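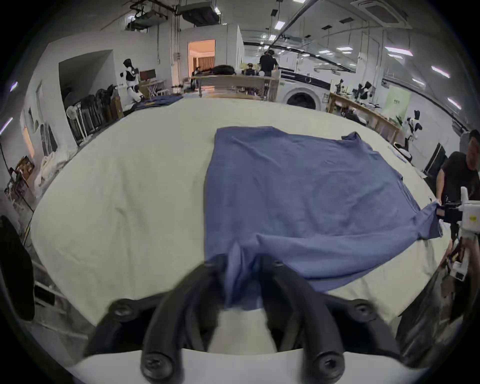

Blue cloth on the big table, one gripper in the middle and one on the corner.

Software engineer, manipulation (perception + planning), Grorton

Quick post, we're hiring. One seat now, probably a second in August. Read to the end before you write please, the how-to-apply part matters.

Grorton writes the software that lets robot arms handle cloth. Shirts, sheets, towels, whatever ends up in a laundry pile. We don't build arms. We build what runs on them: cloth state estimation, grasp selection, two-arm planning, the controller underneath, plus all the tooling that turns demos into something you can train on. Team of 14, most of us write code every day, including the people who say they don't.

What you'd be working on

Mostly Palumbo, our planner. Takes a guess at where the corners and edges are, picks two grasp points, plans the pull. Works nicely on towels. Long sleeves, not so much. First three months is long sleeves.

Then Stitetti, the episode tooling. Sync, trimming, labels, replay. Ingest is Python, replay is C++, and the bit in between is a shell script that has outlived two laptops. Somebody has to rewrite it. Could be you.

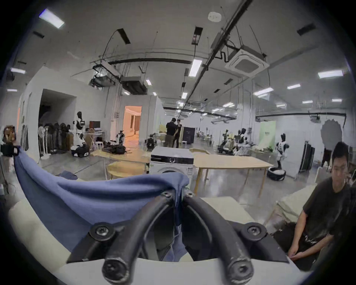

Fabric between the fingers, washer and work tables further back.

Day to day, in no special order:
- segmentation and keypoints on wrinkled fabric, wrist view, bad lighting included
- slip detection at the fingertips, control loop at 300 Hz
- time alignment between streams (you will learn to hate clock drift)
- reviewing episodes, deciding what's junk and writing the filter so the next person doesnt have to
- standing next to a robot with a hand near the e-stop, more often than you'd think

Must have
- solid C++ or solid Python, and willing to read the other one
- something you got running on real hardware. School project is fine, sim only is not
- comfortable with transforms. If quaternion order has ruined an afternoon of yours, good
- can work on site, core hours 10 am to 4 pm, rest is up to you

Nice to have
- deformable objects, any flavor
- imitation learning, esp. cleaning up the data side
- ROS 2, or strong opinions on it
- you've maintained a tool other people depended on

Don't need a PhD. Don't need a cover letter. Don't send one. 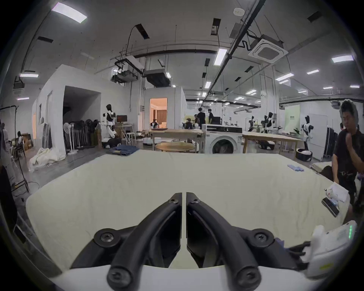
Mattress setup, with a small light-blue cloth folded on top.

The place

We're in the Grastatwood building, one big open floor, robots and people mixed together. Gets loud. Headphones OK at desks, not at the robots. Bring clothes you can move in. Bike parking out back, lunch paid, coffee is decent since we swapped the machine.

Pay and terms

Full time, permanent. Salary range goes out with the first reply, before any call, so you can bail early. Relocation help yes, visa help case by case, ask.

How to apply

Email Pascal Bodin through the contact page, subject line "long sleeves". Include:
- a resume, one page if you can
- a link to code you wrote, or a paragraph on code you can't share
- a few lines on a bug that only showed up on hardware

Then it's a 49 minute call (the booking tool does odd slots, don't ask), a paid take-home on some 60 recorded episodes, and an afternoon on site pairing with whoever you'd be working with. We answer everyone, usually inside two weeks, slower if we have a demo comming up.

No recruiters. Interns: separate post, going up later.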